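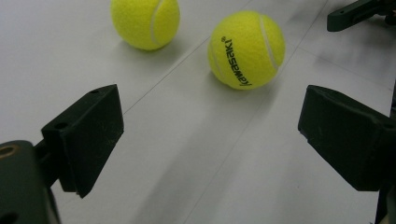
Sunita Bajpai wrote in to say the article should begin with the word itself, as half the people who land on it only want to know what a matte painting is, and she's right, so I've moved that to the top.

Matte painting

A matte painting is a painted (or these days mostly pixel-built) picture of a place, made so that it can be joined up with something else: live footage, a 3D render, a character somebody drew on another layer. Film people invented it to save money on sets. Hobbyists like me use the term a lot more loosely, for pretty much any big realistic landscape or city that got put together from photos and brushwork. Purists grumble about that and I do see their point, but the loose meaning has been with us so long on the art sites that I'm going to cover both.

I've been making these for years, mostly as wallpapers, and this page started as my notes to myself. It's grown.

Origins

The "matte" is the bit that gets blocked out. In the early days the camera crew would put a sheet of glass in front of the lens, paint the missing castle or mountain on the glass, and leave the rest clear so the actors showed through. If everything lined up you got a castle. If somebody bumped the tripod you got a castle sliding off its hill!

A slightly later way was to black out part of the glass, shoot the actors, and keep that part of the film unexposed. Then the painting went onto the same negative afterward. I love this method and would have been terrible at it, because you had one negative and no undo. I keep every single step in its own layer and I still lose things.

Most of the old paintings look rough up close. The artists knew how much the film would soften, so a crowd in a stadium could be dabs of color, and a window with a light behind it could be a hole scratched through the paint with an actual lamp on the other side. Worth remembering when you've been zoomed in at 400 percent on one rooftop since dinner.

Going digital

Once scanners and paint programs were good enough, the glass went away pretty quickly. At first people painted digitally more or less the way they had with oils. Then photo textures crept in, and after that came what's usually called projection, where the painting gets mapped onto simple 3D shapes so a camera can drift through it a little. The drift can only be small. Swing too far and you see the stretched sides of the buildings, like walking behind the scenery at a school play.

Desktop artists mostly skip projection because nothing has to move. We've got one view, and we can cheat everything toward it.

How one gets made

Everybody does this differently, so take it as my own order of things. The piece I'll use is Lowther, my flooded city at dusk, which is the one I get asked about the most.

I start with tiny sketches in gray, no bigger than a matchbox. Three or four values, no detail. If it doesn't read at that size it isn't going to read on a desktop with icons all over it. For Lowther I did 29 of them, and the one I used was number 2, so there went an evening (a fun one, though).

Next comes the horizon. I put it in as a plain line on its own layer, and I lock that layer. All the photos you bring in have a horizon of their own, even when it's hidden behind trees, and if those don't agree with yours the whole thing feels tilted and you won't be able to say why. I once spent a whole Saturday repainting a bridge that had nothing wrong with it. The eye level was off in the hills behind.

After that I block in light. One sun, one direction, decide and stick to it. I paint a fat arrow on a top layer, bright red, and leave it visible until nearly the end. I have uploaded a finished picture with the arrow still on. It got more comments than usual.

Then the photo stage, where you cut pieces, match them to your grays, match the color, and paint over the joins. People get impatient here and I get it. My rule is that values come before color: turn the saturation right off, fix the brightness of the pasted piece until it sits back where it belongs, then bring the color up again. Blacks in the distance are the classic giveaway. Far things have air in front of them, so their darkest darks should be lifted and usually pushed toward the sky color.

Last is the pulling together. A bit of haze between the layers of buildings, a bit of grain over everything so the sharp photos and the smooth brushwork have the same skin, and some edges lost on purpose. I use the haze far too much. Regulars will know.

Software and brushes

Any layered paint program does the job. I work in Clisik, mainly because I learned on it and my hands know where everything is, and I block out cities in Esta when I need the perspective on a lot of boxes at once. Esta is clunky with big files and it crashed on me twice during Lowther, but for dropping in simple blocks and getting a camera angle I haven't found anything I like better.

As for brushes, I had 529 of them installed at one point and was using maybe six. A hard round, a soft round, something chalky, something broken-up for foliage and rubble, and a smudge tool I try to stay away from. If you're new, please don't go collecting brushes for a month before you paint anything. I did exactly that.

Source photos and credit

This section gets me the most mail. If you use a photo you didn't take, you need permission, and "I found it in a search" isn't permission. Stock accounts on the art sites each have their own rules. Some want a link and a note when you're done, some don't allow prints, some only allow use on the same site. Read them before you cut anything out, and save a copy of the rules along with the photo. Rules change, and stock accounts vanish.

My own photos are nearly all dull ones. Overcast walls, gravel, puddles, the backs of warehouses. Flat light is the best thing you can bring home, as you get to put your own light on it. Pretty sunsets are close to useless to me because somebody else's sun is baked into every cloud.

Old material is handy too. The stonework on the clock tower in Lowther comes from a scanned postcard dated 1901, which I cleaned up and repainted until very little of the card was left. Check the terms wherever you download a scan, even for things that old.

Matte painting, concept art, photomanipulation

These get mixed up constantly, and the borders really are fuzzy. Concept art is for working out an idea, so it can be loose and ugly and still do what it's for. A matte painting is supposed to pass for a real place, at least for a few seconds. Photomanipulation usually keeps the photos recognizable and is happy for you to notice them. There's a long argument about this in the forum under my Tristalari set (the desert moons), where one side says a planet with three rings can't be a matte painting because no one would take it for real. I think plenty of films would disagree! But I filed the set under sci-fi landscapes in the end and left the thread to it.

Sizes, for wallpaper makers

Paint larger than you think you need, and shrink at the end. Shrinking hides sins. Leave the left side calm if you can, since that's where most people's icons go, and keep the bottom strip free of anything you're proud of. For dual screens, don't put your main character dead center, or they'll be split down the nose by two monitor bezels. If you offer a wide version and a standard one, crop them by hand. I used to let a script do it, and it beheaded a lighthouse.

Things I still want to add

Something proper on skies, which really need a page of their own. A layer breakdown for Lowther, if I can get the file to open without the fan going mad. Also a short list of terms, since I've had a few people ask what "plate" means (it's the live footage the painting gets joined to). Corrections are welcome in the comments, and if you've got scans of old glass shots with clear terms attached, I'd love to see them.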